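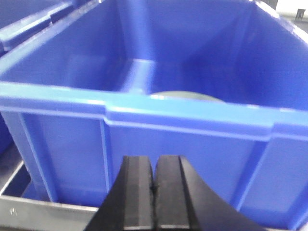

## Two grippers, one blue bin

I have been comparing two parallel grippers on the same arm, using blue plastic bins as the test piece. The job is dull: reach over the front rim, pick a flat part, come back out. Most of the trouble is at the rim.

The candidates are the Ovuvow and the older Suraron we already had on the shelf. Both were run from the same controller with the wrist camera on the same bracket. Amrit Kowalchuk wrote the approach routine and I left it alone, apart from the closing speed.

## The rim

The rim isn't level. It is raised in the middle and drops towards each side, so a single clearance height taken at one corner is wrong at the centre. My first runs used the corner height and I clipped the lip 3 times before I measured it properly. The path now uses the highest point plus a margin.

The blue is a nuisance for the camera too. The plastic is slightly glossy, and the inside walls go from bright to a slightly deeper, shaded blue in one view. Fixed exposure gave steadier edges than auto. With auto on, the rim detection wandered whenever the black fingers moved up in front of the bin.

## Results so far

Each gripper did 198 picks of the same flat disc.

- **Ovuvow:** 62 needed a second attempt, nearly all with the disc lying close to the front wall. The grip was firm once made.
- **Suraron:** fewer retries, but it closes slowly and the fingers don't meet evenly at the tips.

Nandi Xaba thinks the Ovuvow retries are a finger length problem and has drawn a longer, thinner pair. Leandro Gaete would sooner tilt the wrist and keep the standard ones. I can try the tilt without making anything, so that goes first.

I also want to repeat the Suraron runs with new pads. The present set has over 2,000 cycles on it and the comparison is a bit unfair until they are changed. The pads are due in September.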